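4.2 Reading the edges of a tray

The most exciting result of the second round of interviews concerned something we had nearly left out of the protocol. We had asked people in Neltdale and Kisutstead how they keep small things together at home (keys, buttons, coins, screws, medicine), expecting to hear mostly about drawers. What we got instead was a wonderful flood of talk about trays! People who shrugged at our questions on cupboards would get up, fetch a tray from the hallway and tell us who was allowed to put what on it.

Echeverri and Turunen have argued that a container with a lid stores things while an open one displays them. Our material makes this richer. A tray does both jobs at once, and the height of its wall seems to matter a great deal to the people who use it. Low rims were linked with guests, serving and tidiness. High rims were linked with work in progress, with things that "haven't been decided yet," as one woman in Kisutstead put it. We loved this phrase and have used it as a code ever since. Figure 3 shows a tray with raised walls and objects standing in it.
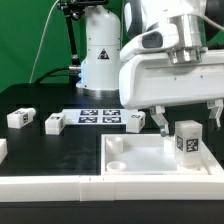 Figure 3. Square tray with raised walls, in use on a black tabletop.

The undecided things deserve a closer look. In the Neltdale households they tended to stay near the front door, where everyone passed them and anyone could claim them. In Kisutstead they moved to the kitchen, and here the rules were stricter: children could add to the tray but could not take from it without asking. Two families described a yearly clearing in May, when whatever was still unclaimed went into a bag for the church sale. One father called this "the amnesty," and his daughters laughed so hard that the recording is barely usable for a while.

We were also delighted by how far the habit travels. Venter's study of repair shops in Grube mentions parts laid out in trays by customer, with the same unspoken ban on reaching across. The shopkeepers there worked alone for much of the day, so the ban can't simply be a way of keeping peace in a crowded house. It looks much more like a courtesy toward an unfinished task, and we think that idea could be tested in other kinds of workplaces.

Bravo (personal communication) has suggested that the pattern may be weaker where people rent furnished rooms and the trays come with the lease. Our sample has only 3 such households, all in Neltdale, and they disagree with each other in interesting ways. We return to them in Section 5.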